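**Slippers by the door: cart, basket, or floor?**

**pumphrey_nia:** OK so I need opinions before I spend money on furniture for shoes. We went shoes-off at home last November and now there's a heap of house slippers in the entry that everybody steps over. I've been looking at one of those wooden serving carts, the kind with a tray top and a raised edge, and parking it next to the cabinet. Guests take a pair on the way in, drop them back on the way out. My husband thinks shoes on a serving cart is disgusting. Is it?

**ottokel:** Your husband is right. Carts are for food. I grew up with a cart that had cake on it, and I can't look at one with footwear on top and feel fine about it.

**davina_i:** Oh come on, Ottó, they're house slippers! They never go outside. I've had mine on a cart for two years (the Pálfi one, I think they stopped making it) and I love it. You don't have to bend down, which my knees appreciate, and you can roll the whole thing out of the way when you mop. Just don't also serve cake on it.

**ottokel:** "Just don't" is carrying a lot of weight there. Someone will put a plate on it at a party.

**davina_i:** At my house the cart lives in the hall and the plates live in the kitchen, so no, they haven't.

**bpinter:** Went through all this. Basket first - terrible, you're digging for the matching left one while your guest stands there in socks. Then a Muner wall rack, which was fine until the kids hung off it. Now it's a low open shelf with 7 pairs, toes out. Cheap, boring, works. My only issue with a cart is how few pairs fit. Flat and side by side you're looking at maybe three, depending on the feet in your family.

**pumphrey_nia:** Three would be OK, it's only for guests. Ours can stay in the bedroom closet like they were supposed to in the first place. @bpinter do you keep yours toes out so people can see the size?

**bpinter:** Toes out because my wife says so. Sizes are written inside in marker.

**hala_hamdan:** I'm with Davina, and I'd go further and say buy light-colored ones on purpose. Everyone tells you white slippers are impractical but you can tell at a glance when they need washing, and with dark ones you just never know (ew). I do mine in a mesh bag, cold, then air dry. Don't put them in the dryer, I lost a pair from Kodari that way - the sole came away all down one side.

**ottokel:** White guest slippers is hotel behavior.

**hala_hamdan:** Thank you, that's what I'm going for!

**davina_i:** One more thing Nia, get a cart with a proper raised edge. My sister has a flat one and every time somebody bumps it, a slipper goes over the side. And check that the handle end doesn't stick out into the doorway. I measured the tray and forgot the handle and had to turn the whole thing around.

**pumphrey_nia:** Ooh, good call, I only measured the tray too. Going to look at the Sivthorpe one tonight. I do want a wood finish, everything else in that hall is white and it feels like a dentist's. Husband says he'll allow it if I put a washable liner down, so I guess we have a deal.

**ottokel:** The liner makes it slightly better. Slightly.

**hala_hamdan:** White pair with the gold trim on a honey-brown cart:
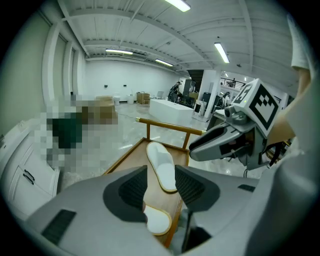

**pumphrey_nia:** What do you all use for a liner that won't slide around on a wood tray?

**bpinter:** A piece of rubbery drawer mesh cut a little smaller than the tray, with a cotton placemat on top. The placemat goes in the wash and the mesh gets rinsed in the sink.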